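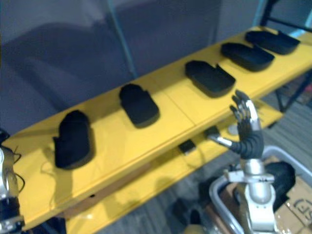
Foam pieces on the top tier, right hand coming up from below.

Teleop on thin foam parts: grasp approach and episode length
Board: Demonstration and remote control

tuvden_ops
We're recording remote control demonstrations on the yellow shelving. Task is shelf to bin, black foam pieces, operator on gloves. First batch is 131 episodes and I'm not happy with the grasp. Half the operators pinch the rounded end, the others go for the stepped side. The policy averages the two and closes on air. Do I pick one and throw the rest out?

kerf_and_shim
Pick one. Mixed strategies in a small set are poison. I'd keep the stepped side, it gives the thumb something to sit against.

ninefold
Disagree. Label the strategy and condition on it. Throwing out good episodes because the operators weren't briefed is a waste of gloves time. What does the wrist view look like on approach?
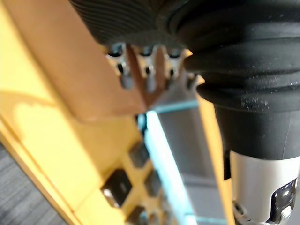
Jundenix, August

tuvden_ops
Wrist view attached. The black rubber boot takes up a lot of the right side and the ribbed pad sits along the top. What's left is mainly yellow board, with the square openings in it.

kerf_and_shim
Then your wrist camera is telling the policy very little. We had the same on the Pollock arm and tilted the mount. Grasp success went up before we touched the data.

ninefold
Or the policy learned to lean on the head camera, which it would have done anyway. Did you retrain from scratch after the tilt?

kerf_and_shim
Yes. Same 100 episodes re-recorded, same operator.

ninefold
Re-recorded by an operator who'd already done it once. That isn't a clean comparison.

kerf_and_shim
Fair. I'd still tilt it.

haltevness_lab
Has anyone suggested moving the arm by hand for the last stretch of the approach? Operators feel the foam give. With gloves and no force feedback they squash it and don't notice.

tuvden_ops
Tried it on 2 operators. Their own hands end up in the head camera, so those episodes are no use to us for vision.

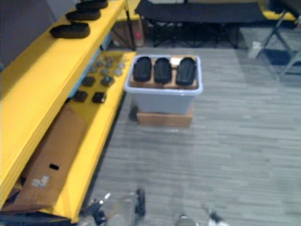 Re: Where to put the bin

tuvden_ops
Separate question. Bin is on the floor on a flat box, with three pieces upright in the cardboard tray. Would you fix it or move it between episodes?

haltevness_lab
Move it, but only by a hand's width. Mark the carpet with tape.

ninefold
Fix it until the grasp works. One variable at a time.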